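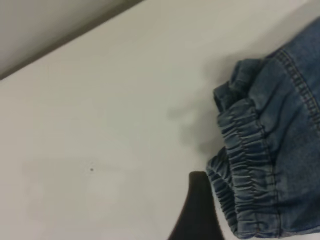 White table top, main room, Plikdale

Drollmont Clothes Swap, Plikdale
Pre-opening safety checklist with comments
Checked 19 January 2018, ahead of the first February swap

OK = fine as it is. ACTION = to be put right before we open. WATCH = fine for now, look again next time.

1. Way in and way out

Front doors open fully and hold open: OK
Lovely and smooth now the hinges have been done. Such a difference with a pushchair!

Ramp clear and not slippery: WATCH
Moss is coming back on the shady side. A stiff brush and a bucket of warm water got most of it off, but it will want doing again if the damp weather carries on.

Fire exit by the kitchen opens from inside with one push: ACTION
It opens, but it needs a good shove from the hip. A child couldn't do it. Reported to the hall office and I've asked for a date.

Exit signs lit: OK
All of them, including the one in the back corridor that was out at Christmas. Hooray.

Room limit notice on display: OK
The limit is 200 and we have never come near it, but the first half hour gets very busy round the baby things. Let people in a few at a time if there's a queue. Last year's queue was cheerful about it and some swaps were done before anyone got inside.

2. Floor and walkways

Mats flat, corners not curling: ACTION
The big coir mat has a corner that catches your toe. Tape it down or take it up for the day.

Gaps between tables wide enough for a wheelchair: OK
Paced it out and then tried it properly with the hall's own chair. The turn at the end of the shoe row is the tight one, so please don't put boxes there, however tempting.

Cables off the floor: OK
The tea urn is plugged in at the wall behind the hatch. No extension leads across the room at all this time, and I'd love it to stay like that.

3. Tables and rails

Table legs locked: OK
Push down on each end before anything goes on top. You should hear the click.

Table tops clean, no splinters or sharp edges: OK
Wiped over and a hand run along the edges.

Rails steady when loaded: WATCH
The Yeon rails are brilliant, but only if the weight is spread out. Coats go in the middle, light things at the ends. Wheels on the brake, please, every one.

Nothing stacked above shoulder height: OK
Trousers and jeans are to be folded flat in low piles. It looks nicer too, and people find their size without pulling the whole lot on to the floor. 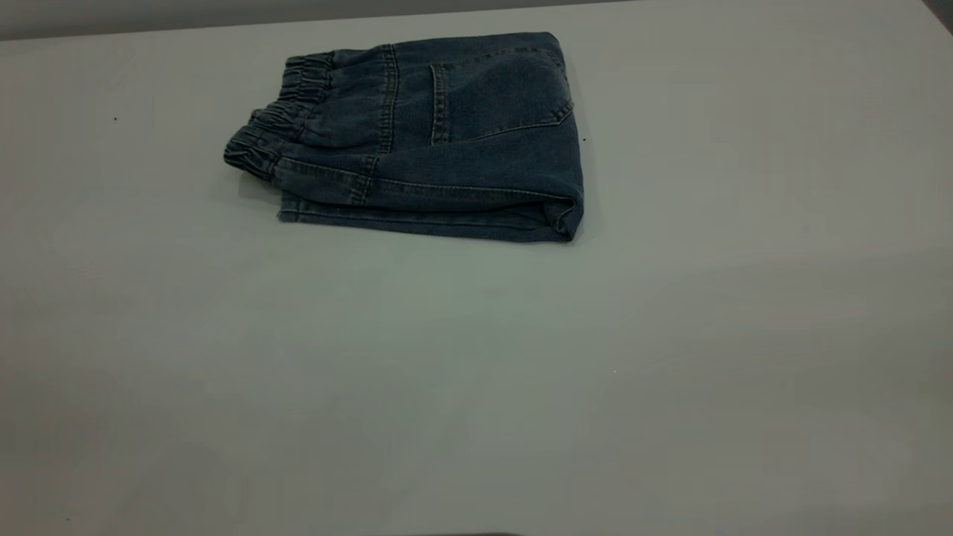

Children's clothes checked for loose buttons, pins and long cords: ACTION
Still two bags to go through. Anything with a cord at the neck goes in the mending box and doesn't go out. Pockets as well! We have had drawing pins, a fish hook and half a biscuit.

4. Electrics and heating

Urn, iron and sewing machine tested and labelled: OK
The urn is item 429 in the hall's book and its label is in date. The iron is ours, and the new label is on the plug.

Iron kept in the mending corner, out of reach: OK
Really pleased with this. It now has its own shelf and a heatproof mat, and there's room to press a hem without anybody squeezing past.

Heaters clear of fabric: WATCH
The Wurkach wall heater is a marvel on a cold morning but it gets hot on top. Keep rails at least an arm's length away. No scarves hung over it to show them off.

5. Kitchen and hatch

Hot drinks stay on the hatch side: OK
Lids available. We have 40 cups, so wash as you go.

Fire blanket and extinguisher in place: OK
Pin and seal both good. The extinguisher had a tea towel draped over it, which I've moved.

Cleaning things locked away: OK

6. First aid

Kit complete: ACTION
Low on small plasters and the tape has gone altogether. I'll bring 8 packs of mixed plasters and a roll of tape. Scissors are there and still sharp.

Accident book in the drawer with a pen that works: OK
One entry since last time, a bumped knee on a table leg. Tea and a sit down did the trick.

Still to do before we open: kitchen fire exit, coir mat, the last two bags, first aid kit. If the fire exit isn't sorted we don't open, and I'll ring round the evening before. Everything else is in super shape, and the room feels bigger and brighter than it has for ages. Keys are back in the safe.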